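チケット 181:レジ端末から値札が正しく印刷されない(店舗側POS/ラベルプリンタ)

状態:解決済み
優先度:中
起票者:Noelia Prieto(アクセサリー売場)
担当:Marama Cartwright(店舗システム)
対象:ラベルプリンタ Nustik、在庫ソフト Pristetti、売場端末2号機
起票日:2018年9月10日

症状
在庫ソフトから値札を出すと、バーコードの右端が欠けます。品名と価格は読めますが、レジのスキャナーが反応しません。1枚だけ印刷した場合は正常なことが多く、まとめて出すと途中からずれ始めます。エラー表示は出ません。ランプは緑のままです。

起票者が試したこと
・プリンタの電源入れ直し。変化なし。
・ラベルロールの入れ直し。最初の数枚だけ直り、また欠ける。
・端末の再起動。変化なし。
・1号機からの印刷。1号機は別のプリンタにつながっているため、比較にならず。

記録1(Cartwright)
リモートで端末2号機に接続。プリンタドライバの用紙設定を確認したところ、用紙幅は正しく、余白も標準値のまま。印刷キューに古いジョブが残っていたので全部削除した。テスト印刷は正常。値札データで連続印刷してもらったところ、やはり途中からずれるとの返答。

質問:使っているラベルロールはいつもの品番ですか。箱に書いてある型番を教えてください。

記録2(Prieto)
箱には Akpalu とあります。型番の欄はシールが貼ってあって読めません。3月に発注先が変わってからこのロールを使っています。ただし先月までは古いロールの残りも混ぜて使っていたので、いつからずれていたのかは分かりません。1箱は2000枚入りです。

記録3(Cartwright)
発注記録を確認。旧ロールはラベル間の隙間をセンサーで読む「ギャップ式」、新ロールは裏面の黒い印を読む「ブラックマーク式」だった。ドライバの設定はギャップ式のまま。プリンタは隙間をうまく検出できず、長さの推定だけで送っている可能性が高い。まとめて出すほど誤差が積み重なるという症状とも合う。

手順を送ります。
1. 印刷を止め、キューが空であることを確認する。
2. プリンタのプロパティを開き、「用紙」タブの検出方式を「ブラックマーク」に変える。
3. 適用を押したあと、プリンタの電源を切り、10秒待って入れる。
4. 紙送りボタンを長押しして校正を行う。空のラベルが数枚出て止まれば終わり。
5. Pristetti を再起動する。開いたままだと古い設定を持ち続ける。

記録4(Prieto)
手順どおりに行いました。校正は止まりましたが、今度はずれ方が逆になり、バーコードの左が欠けます。欠ける幅は前より小さいです。連続で出しても幅は変わりません。

記録5(Cartwright)
幅が一定になったので、送りの問題は解消している。残りは印字開始位置のずれ。Pristetti のテンプレート側に、横方向の補正値が入っていないか確認してほしい。「設定」→「値札テンプレート」→「位置補正」です。

記録6(Prieto)
横の補正に「-3」と入っていました。誰が入れたかは分かりません。0に戻したら左の欠けがなくなりました。スキャナーも読みます。
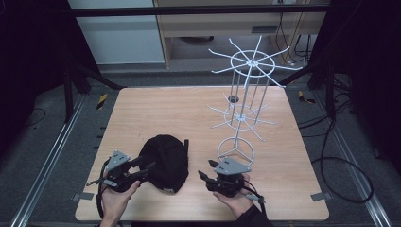
念のため、吊り下げ商品用の細長い値札も出してみました。こちらは縦向きのテンプレートで、今まで通り横向きに印刷されてしまいます。文字が90度回って出ます。これは前からそうだったので、手書きで済ませていました。同じチケットで見てもらえますか。

記録7(Cartwright)
同じチケットで対応します。縦向きテンプレートの「回転」とドライバの「用紙の向き」が両方とも有効になっていると、回転が二重にかかる。ドライバ側を「縦」に固定し、テンプレート側だけで回転させてください。ドライバ側を変えた場合、横向きの値札にも影響が出ることがあるので、変更後に両方を1枚ずつ確認すること。

記録8(Prieto)
ドライバを「縦」にしました。細長い値札は正しい向きで出ます。通常の値札も問題ありません。来週のセール分として400枚を続けて出しましたが、最後の1枚までバーコードは欠けていません。最初、中ほど、最後から抜き出してスキャンし、全部読めました。

記録9(Cartwright)
確認ありがとうございます。設定を書き出して共有フォルダの「Drillgate」に保存しました。ファイル名は端末名と同じです。端末を入れ替えたときは、これを読み込めば同じ状態になります。

原因のまとめ
・ラベルロールの検出方式が変わったのに、ドライバ設定が旧方式のままだった。
・テンプレートに横方向の補正値が残っていた。ずれをごまかすために入れたものと思われるが、変更履歴には記録がない。
・縦向き値札では、ドライバとテンプレートの回転が重複していた。

今後の対応
・ロールの発注先を変えるときは、検出方式を店舗システムに連絡する。
・位置補正の値を変えたら、プリンタ横のメモ用紙に日付と値を書く。
・1号機のプリンタはまだ旧ロールを使っている。残りがなくなった時点で同じ手順を行う。別チケットを起票済み。

追記(Prieto)
欠けた値札を貼ったまま棚に出ている商品が残っています。見つけた分から貼り替えます。レジで読めなかった場合は、商品番号を手入力してもらうよう各レジに伝えました。

追記(Cartwright)
了解。本チケットは解決済みとして閉じます。再発した場合は、ずれた値札の現物と印刷枚数を添えて再オープンしてください。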